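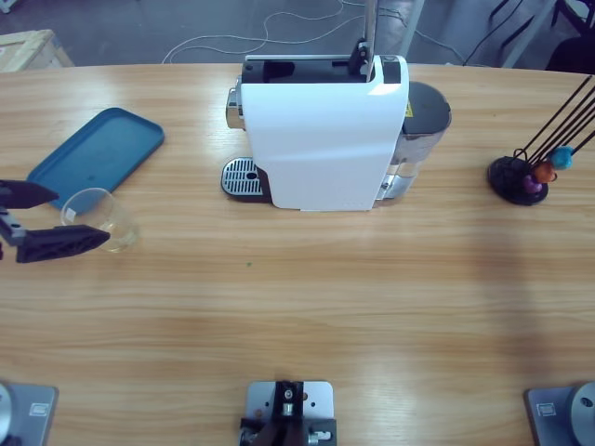

Montserrat Cuautle replied:
Descale it before you do anything else, Wenceslao. If the coffee's coming out short and lukewarm it's nearly always limescale, and I'd bet you're in a hard water area. Mine went exactly the same way in May and two rounds of descaler sorted it.

Wenceslao Cárdenas wrote:
Thanks, will do that tonight. The other thing I wanted to ask is where everyone keeps all the bits. I've got the white capsule machine at the back of the table, the black capsule holder off to the right and a blue tray on the left for carrying cups through, and by 9 in the morning there's no room left to butter toast. I'm on the point of putting the holder in a cupboard and tipping the capsules in a drawer.

Isauro Gallegos wrote:
Don't do the drawer! I did the drawer. You end up rummaging for the decaf at 10 at night with your glasses off and then you're awake till 3. Keep the holder out, lose the tray.

Montserrat Cuautle wrote:
Lose the tray?? The tray is the best thing on there. Everything drippy goes on it and you rinse it under the tap. I'd stand the whole machine on it if it fits.

Isauro Gallegos wrote:
It's a wobbly plastic tray Montse, I wouldn't stand a machine with a full water tank on one. Mine had a raised rim like that and the feet never sat flat. The machine's got a drip tray of its own anyway, just empty it now and then.

Wenceslao Cárdenas wrote:
Machine is staying on the wood, I'm with Isauro on that. It's only a light-coloured table though and I'm a bit worried about rings. Do people put anything underneath?

Amândio Cardoso wrote:
Cork mat, cut to size. I got a roll from Beltrán on the high street and had enough left over to do the bread bin as well. Also can I ask about the clear plastic cup, do you really make hot coffee in those? Mine went soft and bent over the first time I tried it (espresso everywhere, down the back of the radiator, the lot).

Wenceslao Cárdenas wrote:
No no, that's for iced. I make the shot in a china cup and pour it over once it's cooled down a bit. Sorry about your radiator.

Montserrat Cuautle wrote:
I still say you're all wrong about the tray but I like the cork idea. Does it go smelly if it gets milk on it?

Amândio Cardoso wrote:
A little, yes. Wipe it the same day and it's fine.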